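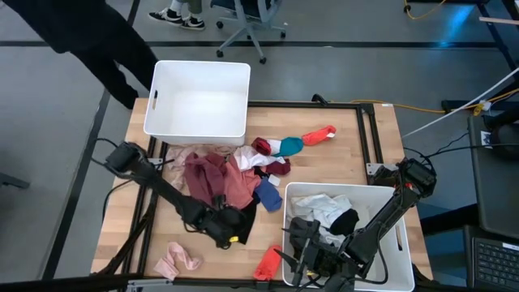

Two bins and a pile: a sceptic's laundry thread

1/ Every few months somebody sends me a new system for sorting clothes. This time it's the two-bin method, from a blog called Pidow, and I have been told it will change my life. I have doubts. I've also got a lot of socks.

2/ The method, as far as I can boil it down: dump everything on a table. One bin for whites and pale stuff, one bin for colors. You don't fold anything, you don't pair anything, you just get the pile down to bare wood. The original post takes 2198 words to say this.

3/ My first problem is the name. It's called the two-bin method but there are three places for clothes to be. Bin, other bin, table. In my experience the table always wins.

4/ Look at where the whites are, next to where the colors are. White and pale-grey things in the lower bin, along with a black sock. The other bin has nothing in it. And the colors are all still out on the butcher block: maroon, salmon, pale pink, blue.

5/ About that black sock. The Pidow people say a stray dark item in the whites is "no big deal on cold." I would like to see their undershirts.

6/ I do give them the part about the row. Crimson, teal and orange-red socks laid out beside the empty bin, away from the heap. Socks get lost in a heap. Lay them flat in a line and you can see what you have. I've been doing that since college and never thought to put a name on it or sell a newsletter.

7/ But then there's a light pink one way off at the bottom left, and another orange-red one down by the full bin. Are those the mates? Pink wants to be with pink, fine, but I'm not calling anything orange-red a pair until I've held both up to a window. I've worn mismatched reds to a funeral.

8/ Someone will ask which bins. Plain white plastic, hand holes cut in the side. The blog wants you to buy the Wouters ones. Any bin with a handle you can get your fingers through will do the job. Mine came from a yard sale and one of them used to hold dog food.

9/ White bins for laundry is a choice, by the way. I lose white things in white bins. I once ran a whole load and found a washcloth still stuck to the bottom, flat as paint. A dark bin for whites and a white bin for darks would make more sense to me, and no, the blog does not mention it.

10/ Butcher block as a sorting table I can get behind. It's flat, it's a good height, and you aren't bending over a bed. Just keep damp towels off it. My sister in Clornden left a wet bath mat on hers overnight and there's a ring she now hides under a fruit bowl.

11/ What the method never answers: where does pink go? Pale pink, salmon pink, light pink. Is pale pink "pale stuff" or is it a color? I asked in the comments in May. Caroline Kaijage, who runs the blog, wrote back "go with your gut." My gut says that's the whole reason I was reading instructions.

12/ My own rule, free of charge: if it's pink and old, it can ride with the pale things. If it's pink and new, colors, at least until it's been through a few times. Maroon and dark red never go near either of them. I learned that one on a set of pillowcases.

13/ And check for tags. There's a small white one out on the table just below the dark red sock, and I know how that goes in my house — it gets swept into a bin with everything else, goes through the wash, and comes out as confetti on something black.

14/ Someone is already telling me to try the Zosteck dividers, which turn your two bins into four. I don't need four bins. I need the people I live with to turn their socks right side out before they hit the pile.

15/ Where I've landed so far: the table's good, the row of socks is good, the empty bin is waiting on somebody to make up their mind about pink. I'll do it this way for another couple of weeks and post what comes out of the dryer. If the black sock ruins anything I'm sending Pidow the bill.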